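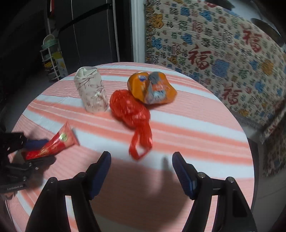 Sorting table, Iltness: snacks, a red plastic bag and the cream bundle on the striped cloth, with the rack and refrigerator behind.

Clear Tables progress report
To: Peiyu Guo, Hostier Small Grants
From: Nanami Hayashi, Parnis Home Help
October 2024

Hi Peiyu,

Thanks for giving me the extra week on this. You asked for something you could read over lunch, so I've kept the forms to the attachments and will just tell you how it's going.

Where we are

We've now done 65 home visits out of the 190 you funded. That's a little behind the schedule I sent you in March, and I'd rather say so at the top than have you find it in the spreadsheet! The summer was slow. People were away, or had family staying, and a house full of grandchildren is not the moment for somebody to come round and talk about your cupboards. Bookings picked up nicely once school started and we have a waiting list again.

The basic visit hasn't changed. We go in, have a cup of something, and pick one surface in the kitchen or dining room to work on with the person who lives there. Nearly always it's the table. Everything that comes into a home seems to land on the table first (shopping, mail, gifts, the thing you bought to replace the thing you couldn't find) and if there's no settled place for it to go next, it stays put and you end up eating supper off your knees in front of the TV. So we clear it, a few things at a time, and we work out where each kind of thing lives from now on.

What we've changed

In the proposal I said we'd empty the whole table at the start and put things back by category. Well, we stopped doing that pretty early. It looks great in a training video and it's miserable in a real kitchen, where there's no floor to put it all on and the person is standing there watching their belongings get moved by a stranger. Now we work with a handful of items on the table at once. Snacks, a plastic bag, something wrapped up in cloth, whatever's there. We ask about each one, it goes to its place, and then the next handful comes over. It's slower by the clock but people stay in the room and stay cheerful, and they make the decisions themselves.

We also leave the tablecloth on. I used to whip it off so we'd have a plain surface, and more than one person told me (very kindly) that they didn't care for it. A pink-and-white striped cloth is part of what makes it somebody's table. I still like a plain surface for sorting coins and pills, but for groceries it makes no difference.

Snacks and packets

Packets are the biggest headache by far, and I didn't see that coming when I wrote the budget. Boxes stack and cans stack. A crumpled snack bag does whatever it wants! Tubes roll. Put them in a deep cupboard and they slide to the back, and by the next visit there's a fresh set on the table because nobody could see the old ones.

What's working is an open shelf at about waist height, close to the table. A tiered rack does the job well if the home already has one. We ask people to keep one shelf of it for packets only, with the bulky stuff like basins up top, and to stand anything tube-shaped on end with something flat beside it. Open bags get folded over and clipped. We've been buying the clips out of the supplies line and they're the most popular thing we hand out, so please expect that line to run a bit over. I'll move money across from printing, where we've hardly spent anything.

Plastic bags

You asked about these last time. Most homes keep them, and I'm not going to talk anybody out of it, I keep mine too. The trouble is bags with things still in them. A twisted-up bag on a table might be empty or it might have this week's receipts inside, and you can't tell until you pick it up. Our rule now is that every bag gets opened on the table before it goes anywhere. We've found a hearing aid case, house keys, and a birthday check that had been missing so long that the family had written a second one. Empty bags get flattened and go in one bigger bag on a hook.

Cloth bundles and soft things

I'd budgeted a separate visit for textiles, thinking they'd be a bedroom job. They aren't, or not only. Blankets get draped over chairs and sofas where people can reach them, and smaller things get wrapped in fabric and stood on the table or the sideboard. We leave draped blankets alone unless the person asks. They're there on purpose, they're often the nicest thing in the room, and a throw covered in 福 characters wants to be seen and not folded into a closet. Wrapped bundles we treat like gifts, so the owner unwraps them or they stay wrapped. If they stay wrapped we ask where the bundle should stand from now on, and then we leave it exactly there.

I'd like to fold the textile visit into the second kitchen visit, if you're happy with that. It would save each household a morning.

Walkways and the refrigerator

This got added in the spring after our visitors kept reporting the same thing. Racks and shopping carts end up parked in front of the refrigerator, and people get used to reaching around them. It isn't always a problem. Some kitchens are simply that small and the rack has nowhere else to be. What we do now is ask the person to open the refrigerator the way they normally would, and we watch. If they're leaning or twisting, we try the rack a few inches over, or turn it so the narrow end faces out, and they live with it until the next visit. Some people move it straight back, and that's fine.

We look at doorways at the same time. Coats, cords and straps hung near a door are okay if they clear the floor.

What hasn't worked

The labels. I was very keen on the labels! We ordered them from Tamura in a big easy-to-read type, and hardly any are still up by the second visit. They peel off in steam and a lot of our households shop and cook in a language the labels weren't printed in. We've switched to letting people write their own on masking tape, in whatever language they like, and those do stay up. I have 2 unopened cartons of the printed ones in my hallway and Tamura has agreed to take them back for credit.

The follow-up phone call isn't much use either. Everyone says the table is lovely, thank you. When we drop in, we get the truth. I'd like to swap the call for a ten-minute visit wherever we're already on the street.

Money and people

We're under on mileage and over on clips, as above. Wages are on track. We have 3 visitors trained and going out on their own, and I do the first visit to every new household so there's a familiar face if something needs sorting out later. I'd hoped to bring on one more person by now. The first round of interviews didn't turn anyone up, and the posting is open again.

Next

Through the winter we'll stick to Iltness and catch up on numbers. Holiday season means a lot of food gifts coming into small kitchens, so we're bringing the packet shelf forward to the first visit for everybody new. Then I'd like to try the apartments by the river, where the manager has offered us the lobby for a sign-up morning.

Two things I need from you, when you get a minute: a yes or no on combining the textile and kitchen visits, and a yes or no on moving the printing money into supplies. Receipts and the visit log are attached. The log has a couple of gaps in the August pages and I'm still chasing those.

Come out with us sometime! The tea is very good.

Nanami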